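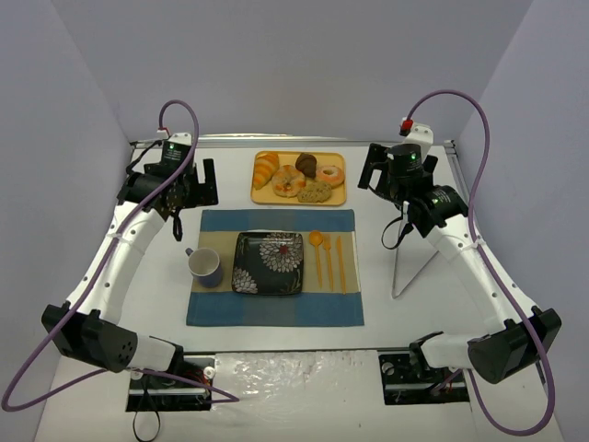

Croissant lamination, batch notes

Friday, July 1, 2022

The kitchen was warmer than I like for laminated dough, so I changed two things: the butter and the rest times.

Butter first. I had been using Brollby, which is fine for cakes but goes soft too early. It smears into the dough on the second fold and the layers merge. Zistari is firmer at the same temperature and bends without cracking if it sits out for 5 minutes before rolling. It costs more. I bought enough for two batches.

Total dough weight was 297 grams, a half batch. Three single folds, with 60 minutes in the fridge between each. My old schedule used half that, and the dough always fought back on the last roll. With the longer rest it reached full length in one pass, no tearing at the corners.

Proofing is still the weak point. Dehua Wei suggested judging by wobble instead of the clock: shake the sheet pan lightly, and if the pieces move like set custard they are ready. I pulled mine a little before that stage. The cut side showed a tight band near the base, the usual sign of an underproofed center. The outer layers separated cleanly.

The oven runs hot at the back left. I turned the pan halfway through and color was even enough.

For the next batch I will keep the butter and the folds, and extend the proof until the wobble test passes. I also want to try a lower-protein flour, if the store on Tang Street has it back in stock. The second half of the butter is in the freezer, wrapped twice.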